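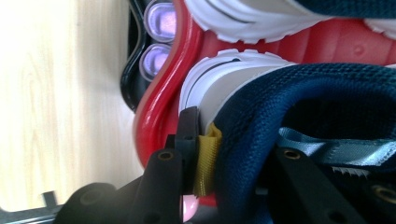
Hisoditz Ena: Running and Walking Shoe

The Ena is a low-cut shoe for road running and daily walking, with a navy knit upper over a layered sole in black, red and white. Two translucent purple pods are visible in the sidewall, framed by the black edge of the outsole.

Upper
Fine-textured knit, navy blue. The collar is knit in one piece with the upper. The laces are light blue and have a satin finish. Replace with flat laces only; round laces loosen under load.

Sole
Midsole: red molded shell, gloss finish, with white rubber sections.
Outsole: black rubber, wrapped up at the edge.
Cushioning: sealed pods, not serviceable. Do not puncture, heat or glue. A pod that has lost pressure cannot be refilled.
Heel-to-toe drop: 8 mm.

Fit
True to length, narrow at the midfoot. Wearers between sizes should take the larger one. The removable Shim insole is 5 mm thick. A 2 mm version is sold separately for use with thicker socks or orthotics.

Care
Brush off dry dirt before washing. Clean the knit by hand with cold water and mild soap. Wipe the glossy parts of the sole with a soft damp cloth; abrasive pads dull the finish. Remove laces and insoles and air dry away from direct heat. Do not machine wash or tumble dry.

Ordering
Sold in pairs in the navy colorway. Price: $80 per pair. Replacement laces and insoles are stocked as separate items. Unworn pairs may be returned in the original box. Marks on the outsole count as wear. The next restock of half sizes is due in March.

Contact Fimanier Footwear Supply | © Fimanier. All rights reserved. | Back to top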